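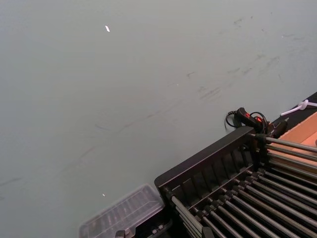
Wrist camera view at the top of its reach, rack on the right

Wostine Help Pages > Home and Shop Builds > Arms and Grippers

Arm keeps hunting when it reaches for a tape roll next to a dish rack

Posted by Maximiliano Urrutia, 15 August 2026

Hi all! First post in this section, long-time reader, and very happy to finally have a real problem to bring you.

I've been building a pair of small table arms at our shared workshop. Printed brackets, hobby servos, a little camera at the wrist, and the Flarnitz control board that several people on here recommended to me back in May (thank you, it has been great). The job I picked is a pick-and-place between a dish rack and a cardboard box. Reach for a thing, close, lift, put it in the rack or in the box, go home. I chose it since I wanted one easy target and one nasty one, and wow, the rack is nasty.

The box part goes beautifully. The rack part too, as long as I start from a fixed pose. What I can't get right is the reach for a roll of tape lying on the cloth near the rack. The arm comes down, the wrist camera picks a spot, the arm starts to close in, and then the spot jumps over to the rods of the rack. Back to the tape, back to the rods. I let it run 30 tries in a row last night and it got a clean grab on 19 of them. The rest were wobbling over the cloth until the timeout.

Things I've tried:

Slowed the last part of the move to half speed. Looks calmer, same result.
Turned the overhead light off. Worse!
Moved the rack farther away. Better, but then the arm can't reach the far end of it and the whole job falls apart.
Re-did the wrist camera calibration twice.

The tape has a white ring with red, orange and yellow printing, so I figured it would be the easiest thing on the table to find. My detector is a plain color and shape one I wrote myself, nothing learned. Am I wrong to be using the wrist camera for the whole reach? I'd love to keep it simple if I can, but I'm having so much fun with this that I'm open to anything.

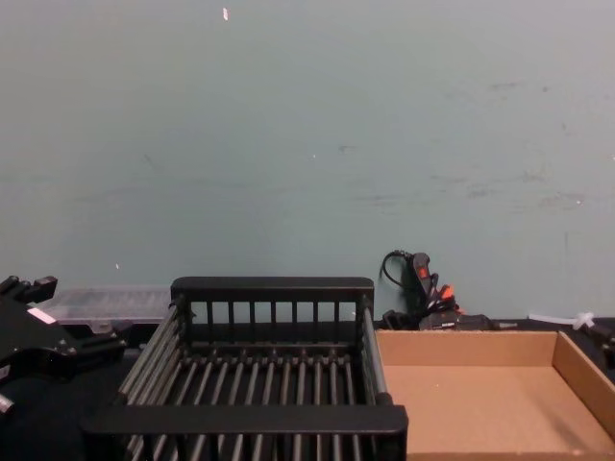

Stavulthorpe Shared Workshop - Arm Builders' Bench

That's where the project lives, for anyone local. Rack in the middle, open box right beside it, one of the arms at the left edge. I can bring the detector code in on a stick if somebody wants to poke at it with me.

Maximiliano Urrutia

rivadeneira

Fun build! I went through nearly the same thing with a pile of forks, so let me throw everything I learned at you.

I think you've got two problems on top of each other. The first is the shine. Metal rods throw highlights, and when the arm moves, the highlights slide along them. To a color and shape detector a bright blob with a curved edge is very tempting, and a white tape ring next to bright rods is asking for trouble. The second is exposure. Watch your camera values while the arm goes down. Up high you have a lot of pale background in view, then you swing down and it's nearly all black cloth with a black gripper sitting in it. If auto exposure is on, the camera brightens everything, the white of the tape blows out, and your nice red and orange printing goes with it.

So, in this order:

1. Lock the exposure. Put the arm in its lowest pose, set the exposure by hand until the colors on the tape look right, and save that. Do the same for white balance.

2. Mask the fingers. They are always in the same place in the wrist view for a given opening, so you can paint them out once for open and once for closed.

3. Look for the colored printing, and leave white out of it. Red, orange and yellow are not going to show up on the rods unless you've got a very strange lamp.

4. Once you have the tape, only search near where you last saw it. If the next hit is far away, throw it out and keep the old one for a few frames. That one change took my forks from hopeless to pretty good, even before I fixed the light.

About the light - turning it off was hurting you for the reason in my second paragraph. Leave it on, and tape a sheet of baking paper in front of it. Softer highlights, costs nothing.

And to your last point, no, the wrist camera is fine for the final stretch. I would use a fixed camera for the first part and hand over when the fingers are close. You can add that later.

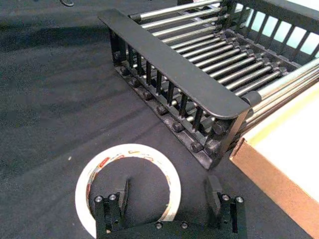
Fingers open at the tape roll, dish rack behind

glue_and_gears

I mostly agree with rivadeneira but look at the grip too. You've got two ways to hold a ring. One finger down in the hole and the other outside, pinching the wall of the roll, or both fingers outside and squeezing across the whole thing. Which one is your code aiming for? If it aims at the center of the ring and then closes, the fingers may not open wide enough for a fat roll. Pinching the wall is easier. Shift your target sideways from the center by the radius of the roll, so the gap between the fingers lands over the wall.

Also your cloth has folds in it. Pull it tight and clip it at the table edge. A finger pad can drag a fold along and the roll goes with it, and then your detector is blamed for something the cloth did.

benchmouse

have you tried a different board

Maximiliano Urrutia

Oh this is great, thank you!! It was aiming for the center. I never even thought about it, I just took the middle of the blob and called it a day.

Exposure is locked now and the fingers are masked. I also moved the target over to the wall of the roll, and I clipped the cloth. Ran 24 tries before they closed up the shop and it missed on two, both with the roll turned so that the printing was hard to see from the wrist. Haven't done the baking paper yet, there was none in the kitchen.

benchmouse, I like the board, it's staying :)

Next thing is putting the roll down on the rods without it tipping over. I'm thinking of lowering it slowly and opening only one finger first. If anyone has done this with something round, please tell me how you set the release height. Mine is 93 mm above the table right now and I got that number by holding a ruler next to it.

rivadeneira

Nice jump! For the height, lower until the servo load changes and then back off a hair before you open. Your board should report load per joint. Start well above the rods and go slowly.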